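Varkbridge Oral History and Sound Archive
Progress report to the Drandero Community Fund
Prepared by Despina Vukčević, project lead
June 10, 2020

We're now past the halfway mark of the grant and I'm delighted with where the collection is heading. When we applied, the plan was to record older residents talking about the Varkbridge woollen mill and the streets that grew up beside it. We have that, and a good deal more — people keep arriving at the subject sideways, through dances, floods, football and who married whom, and those detours have become some of the best listening in the archive.

Interviews

We have finished 21 interviews. The longest ran over two sittings and covers the dye house from the apprentices' side, including the songs they sang to time the rinsing (one of them quite rude, and restricted at the singer's request). The face-to-face sessions stopped in March. After a slow few weeks we moved to telephone recording, and the sound is better than I had feared. A few people have been chattier on the phone than they ever were across a table!

We lost two planned group sessions at the library and have not tried to recreate them online. Group talk depends on people interrupting each other, and a phone line makes a mess of that. Both groups are keen to go ahead once the meeting room reopens.

Tapes from the Engström family

The biggest surprise of the period came from the Engström family, who lent us a suitcase of reel-to-reel tapes recorded by a former mill foreman. There are 11 reels. Most hold retirement speeches and the works choir, and one has the knock-off whistle, recorded from the yard with magpies going the whole time. I played that one to three former weavers over the phone and all three knew it at once.

Two reels have sticky shed and need baking before they can be played safely. We've had a quote from a sound conservator and it fits within the equipment line, so no variation to the budget is needed.

Transcription and cataloguing

Transcription is coming along well. Our typists are working from home, with the audio sent out in short files, and 72 hours of work have been logged against this line. Mill words caused plenty of trouble early on, so we now keep a shared glossary, and it has grown into something worth publishing in its own right. Did you know a "funis" was the local name for the long rope that worked the hoist? We've borrowed it: the online catalogue is now called Funis, and everyone likes it far more than the old working title.

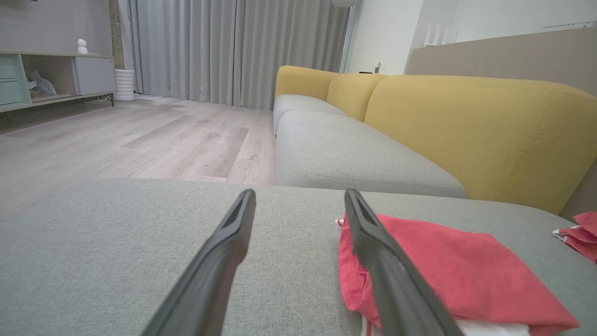
Will the public be able to listen to the interviews before the grant ends? The first batch goes online in July, with full transcripts, and the rest will follow as each speaker signs off on their edited recording.

Sign-off is the slow part. Every speaker receives a copy on disc or by email and can ask for cuts. So far the requests have been small, mostly names of neighbours. One woman asked us to put something back in that we had trimmed, a long story about a borrowed bicycle, and she was quite right.

Budget

Spending is a little under forecast. Travel has hardly been touched since March, and we'd like to move $300 of it to postage and blank discs. A request form is attached. The telephone recording adaptor came out of the equipment line and has already earned its keep.

Next period

We'll finish the remaining phone interviews, have the two sticky reels treated and begin on the listening post for the library foyer. The local primary school has also asked for a set of short clips about working life, and I'm very happy to say the teachers want to help choose them. The draft clip list will come to you with the next report.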